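手で集める967回

ブログの更新がすっかり空いてしまいました。前に書いたのが10月の頭で、「次は早めに書きます」とか言ってたんですよね、私。すみません。

何をしていたかというと、ずっと箱のふたを開け閉めしていました。比喩でもなんでもなく、本当に箱のふたです。

うちのチームは今、Prirkineという名前のプロジェクトで、両手を使う作業をロボットに覚えさせようとしています。やり方は模倣学習で、人間がお手本をたくさん見せて、それをモデルに食べさせるタイプ。で、そのお手本を誰が作るのかというと、まあ、私たちです。両手にハンドグリッパーを持って、机に向かって、ひたすら同じことをやる。最初の目標は500本でした。500本なら2週間もあればいけるでしょ、と計画書に書いたのは私です(自分で自分の首を絞めるタイプ)。

作業台はこんな感じで組んでいます。机は白、ものは少なめ。最初はもっといろいろ並べていたんですけど、Bongani Molefeさんに「まず一つの作業をちゃんと集めようよ」と言われて片付けました。正しい。正しいんだけど、ちょっとさみしかったです。
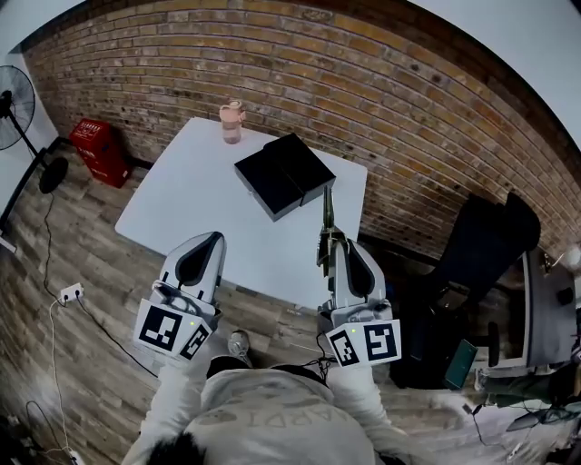
グリッパーを使い始めて最初にぶつかる壁は、自分の指がどれだけ賢いかということでした。ふだん箱を開けるとき、親指でちょっと押さえながら人差し指で縁を探って、少し浮いたところに爪を入れて……みたいなことを全部無意識にやっているんですよね。グリッパーだとそれが全部できない。挟むか、離すか。あとは手首と肘でなんとかするしかないんです。初日は箱が机の上を逃げまわって、ふたに触るだけで息が上がりました。

コツをつかんだのは3日目くらいだったかな。左で箱の胴を先に押さえて、右は角から入る。真ん中をつかみに行くと、だいたい斜めに引っかかって本体ごと持ち上がります。あと、急がないこと!これ本当に大事で、速くやると自分では上手になった気がするのに、あとで記録を見ると手先の動きがガタガタで、位置の推定も飛んでいたりするんです。せっかく録ったのに使えない。泣けます。

手順は今のところこうなっています。

録画を始めて、両手を机の手前でいったん止める。ひと呼吸。
左で箱を押さえる。
右でふたを外して、横に置く。
もう一度ふたを取って、元に戻す。
両手を手前に引いて止める。録画を切る。
箱の向きと位置を変えて、最初に戻る。

最後の「向きと位置を変える」が、地味なのにいちばん忘れやすいです。集中してくると、つい自分がやりやすい角度に置いてしまうんですよ。気がついたら箱がいつも同じ場所、同じ斜め具合。これだと「その場所にある箱しか開けられないロボット」ができあがるわけで、実際に一回やらかしました。Nosipho Khumaloさんがデータの分布を図にして送ってくれたんですが、点が見事に一か所に固まっていて、メッセージは「ここ、好きなの?」の一言だけ。好きでした、はい。

それからは、置き場所を先に決めてしまう方式に変えました。Flukeoという自作のちょっとしたスクリプトが、毎回「左奥、30度」みたいに読み上げてくれます。名前は酔った勢いで付けたので由来は聞かないでください。読み上げの声が妙に明るくて、疲れてくると若干イラッとするんですけど、これのおかげで偏りはかなりましになりました。

ボトルも置き場所を変える対象に入れています。触らないものが同じ机にある状態のお手本も欲しくて、奥に置いたり、箱に近づけたり。最初はこれを入れるかどうかで少し揉めました。Bonganiさんは「後で足せばいい」派、私は「最初から混ぜたい」派。結局混ぜています。どっちが良かったかは、学習を回してみないとわかりません。

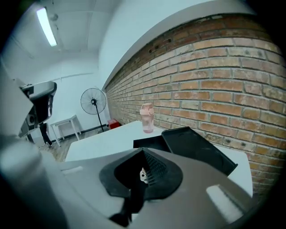 失敗したお手本をどうするか、という話もしておきたいです。ふたを落としたり、箱が回ってしまったりした回。私は最初、全部消していました。きれいなデータのほうがいいに決まってると思っていたので。ところがNosiphoさんは「落として、拾い直して、ちゃんと閉めた回は残して」と言うんですね。本番でロボットがしくじったときに、そこからどう立て直すかのお手本がひとつもないと、そこで固まってしまうから、と。

なるほどなあと思って、今は三つに分けています。すんなり成功、もたついたけど成功、途中であきらめた。真ん中のやつには「Aoun」というタグを付けていて、これは誰かの打ち間違いがそのまま定着したものです。直す機会は何度もあったのに、もう全員が普通に「それアオウンだね」と言っているので手遅れです。

ただ、わざと失敗するのはダメです。一度やってみたら、動きがものすごく嘘くさくなりました。落とす前から手が「落としますよ」って顔をしてる(手に顔はないけど)。自然に起きたもたつきだけを拾うことにしています。

体のことも書いておくと、来るのは腕より首です。手元を見続けるので、首の後ろがガチガチになります。今は1セット終わるごとに立って、肩を回して、水を飲む。あとセットの合間に必ず記録の最後の1本を再生して確認する。片方の映像が録れていないのに気づかず30本続けた日があって、あれ以来、再生確認だけは何があってもサボりません。あの日の帰り道のことは思い出したくない。

で、500本の目標はどうなったかというと、途中で「もうちょっとあったほうがいいよね」となり、数え直したら967本になっていました。ここまで来たら1000まで行きたいじゃないですか。でもBonganiさんには「キリのよさは精度に関係ない」と止められています。まずは今ある分で一度学習を回して、どこで詰まるかを見てから次を集めることになりました。

次の作業候補は、Ruvardと呼んでいる別の課題で、布を扱います。布。箱のふたであれだけ苦労した私に布が扱えるのか、今から不安です。試しにタオルを1枚たたんでみたら、端をつかむまでにやたら時間がかかって、できあがりはほぼ団子でした。うまいやり方を知っている方、コメントで教えてください。特に、薄い布の端を平らな机から拾うコツ。切実です!

学習の結果が出たらまた書きます。今度はそんなに空けないつもりです。

2025年11月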